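# "Keep the box": an afternoon with Nomvula Mokoena

I'd been told to bring biscuits, so I brought biscuits, and Nomvula Mokoena had the kettle on before I'd got my coat off. She runs the returns bench at Umden, which lends out home internet kit to people who need it for a few months at a time (students mostly, and families between houses), and I'd wanted to talk to her ever since my own router spent a whole winter blinking orange at me.

"Orange isn't always bad," she said straight away. "People see orange and they pull the plug out, and then they ring me and say it's dead. Give it ten minutes! Have a cup of tea!"

She had one herself, milky, in a mug the size of a plant pot.

Nomvula started out at a phone shop called Tresent, selling contracts, which she hated, and mending things in the back, which she loved. When the shop shut she took a box of odd power supplies home with her and has never really stopped collecting them. Umden came along after that. In her first October there they had 191 routers out on loan. Now it's 1247, and every one of them comes back across her bench sooner or later.

I asked what turns up in the parcels.

"Everything except the power lead," she said, and laughed so hard she had to put the mug down. "I've had a television remote. I've had somebody's reading glasses, lovely ones, I posted them back. One lady sent me a slice of fruit cake wrapped in foil, but that was on purpose."

What she really wanted to talk about, though, was packing, and once she'd got going I just let my tea go cold and wrote it all down. Her big rule is that the box matters as much as the thing that goes in it. Plain brown card, flat when it's not in use, label facing you so you can read it without turning anything over. She checks the label first and the router second, and she won't be hurried into doing it the other way about.

"If the label's wrong, I don't care how clean the router is. It's going to the wrong house."
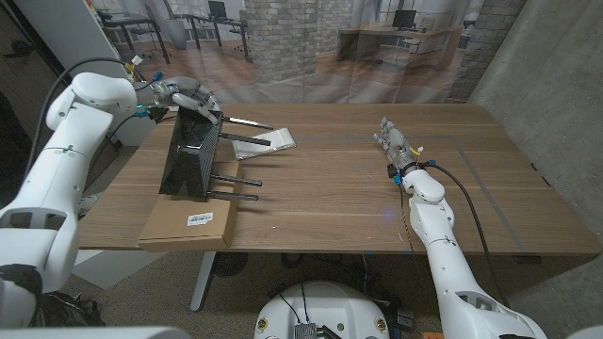

Then there are the aerials. Nomvula has strong feelings about aerials. A router with four of them is a fine thing on a shelf, she says, but a nuisance in a parcel, and the ones that arrive broken have nearly always been shoved in with the aerials sticking out.

"They're on a hinge, most of them. You fold them in. Gently! If it doesn't want to go that way, it goes the other way. People treat it like a stuck drawer."

And if they don't fold? "Then you need a bigger box, my love."

I confessed that mine at home lives behind the sofa, next to the skirting board, under what I can only call a drift of dog hair. She closed her eyes for a moment. Dust is her other great subject. She likes a soft dry paintbrush for the ribbed parts of the casing, working along the grooves, and she won't have spray polish anywhere near the bench. Her favourite brush came free with a tin of fence paint and she's had it 9 years.

I wondered whether she minded all the repetition, one black box after another. She thought about it for longer than I expected.

"No two of them have been in the same house," she said. "You get one that smells of curry and one that smells of candles. There was a Seveo came back last spring with little stickers all down the side, dinosaurs, and I couldn't bring myself to peel them off. I asked the next family if they'd got children and they had, so off it went with the dinosaurs on."

The one she remembers best is number 1705, a Lemma, quite an old model, which has been out and back more than any other on her list. She keeps meaning to retire it. Every time she plugs it in to test it, up come the lights, and she writes out another label and sends it off again.

By then we'd eaten most of the biscuits and it was getting on for four o'clock, when the courier comes. I asked her for one bit of advice for anybody sending something back this week, and she didn't need to think about that at all.

"Keep the box it came in. Put it on top of the wardrobe. And put the power lead in it now, today, if you're not using it."

She saw me to the door and wanted to know whether I was going to move mine out from behind the sofa. I said I would. I've got as far as hoovering the dog hair, and the light's gone green, so I'm leaving it until the weekend.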